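Clekska modular task board – three-section, with handles

Product page – Nirance Bench & Training Supplies
Stock code CK-51. Last updated November 15, 2024

Switch and control board for dexterity practice, hand therapy rooms, college benches, test rigs. Buttons, toggles, sliders, a dial and patch leads all on the one unit. Sits flat on any table. Comes ready assembled, no tools needed to get going.

This is the current version, replaces the old Clulis panel which we no longer stock. If you have a Clulis the spare leads do NOT fit, please don't order them.

At a glance
Sections: three, joined in a row
Finish: light grey and dark slate
Handles: one each end, open grip
Weight: 2,062 g without packaging
Guarantee: 16 months, parts only
Power: none needed for practice use

Carrying and placing
Lift by both handles, not by the leads. Right-hand handle is the bigger one. Give it a clear bit of table and push it back far enough that wrists can rest in front. Plain pale surface is best, people find the controls quicker against it.
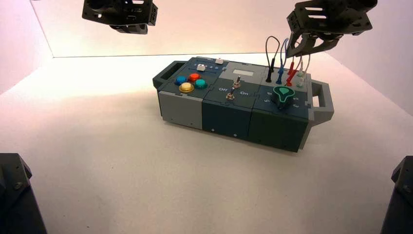

Buttons and toggles
Four round arcade-type buttons, full travel, proper click. Good for call-and-response drills – call a colour, press, next. Spare caps sold in sets of four.
Toggles are metal, two-position. Firm to start with, they ease after a few weeks use. If one goes floppy tighten the collar by hand, quarter turn, no more.

Sliders and number row
Sliders are the bit most people buy the board for. Slow, steady movement, stopping on a called number.

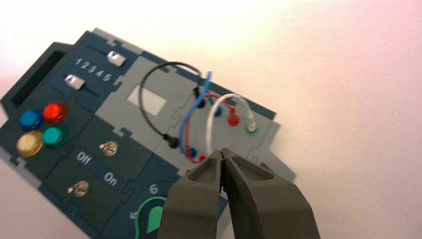
Suggested first session for new users is short, ten minutes is plenty, and leave the leads till last. Start at whichever end suits the stronger hand. You can turn the board to any angle, doesnt need to be square to the table edge. Sliders run either side of the printed 1 2 3 4 5, so the user can set the top one to a number and then match it with the bottom one. After that the four buttons, then the pair of toggles by the Off and On printing, then the dial with the green arc. Go slower than you think on the dial, its the one people rush.

Patch leads
Flexible, bullet-shaped plugs. Push straight in, pull straight out, hold the plug and not the cable. They do tangle. Lay them out before a session or you'll spend the first five minutes unpicking. Replacement leads in packs of 6, see spares.

Cleaning and spares
Damp cloth, mild soap, wipe dry. No sprays over the slider grooves. 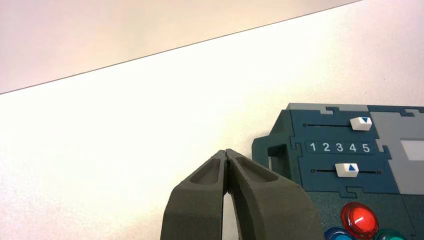 Spares are held here and go out second class unless you ask otherwise. Handles, slider knobs, button caps and leads can all be bought singly or in packs, pleae quote the stock code. Knobs are the usual request. White ones carry a small blue triangle, pointing down on the upper slider and up on the lower, so tell us which you want or we'll send one of each. Joining plates we don't sell loose – the jigsaw edges are cut as a set, so it's a whole section or nothing.

Delivery
Usually around 6 working days. Longer in April, college orders. Schools and clinics can pay on invoice, everyone else at checkout.

Returns
Unused, in the original box, within the month. Check all leads are in the bag before sending back, we charge for missing ones.

Also in this range
Clekska single section, buttons only
Clekska carry case, padded
Alemayehu table mat, non-slip, grey or white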